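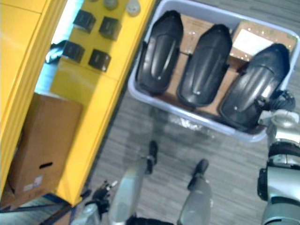 Yellow cabinet with black square fittings on its face.

Unit 6: Talent Contests and the Country Songwriter

Instructor: Imani Delacroix

Last time we looked at radio. Today's topic is the live contest as a way into the business, and what judges listen for.

Most regional contests ask for two songs, one of them original. The original usually carries more weight. A singer with a plain voice and a strong second verse can beat a better singer doing a cover everyone knows.

Terms to know
Hook: the line the title comes from, usually at the end of the chorus.
Turnaround: the short chord pattern that leads back to the verse.
Writer's round: several writers on stage together, taking turns.

Case: the Skarkitz contest
Nikola Kolev entered with a waltz in G and did not place. He cut the bridge, moved the chorus up to the 11th bar, and came back the next year with the same song. He made the final. Compare the two lyric sheets in your packet and mark what changed in verse two.

Judges' sheets from that final score lyric, melody and delivery out of 10 each. Stage talk is not scored, but two judges wrote comments on it.

For next class
Write one verse and one chorus in 3/4 time. Bring a printed copy. Room 2123, same hour.

Related handouts
Unit 5: Country Radio and the Playlist
Unit 7: Co-writing and Splits
Reading a Chord Chart
September Listening List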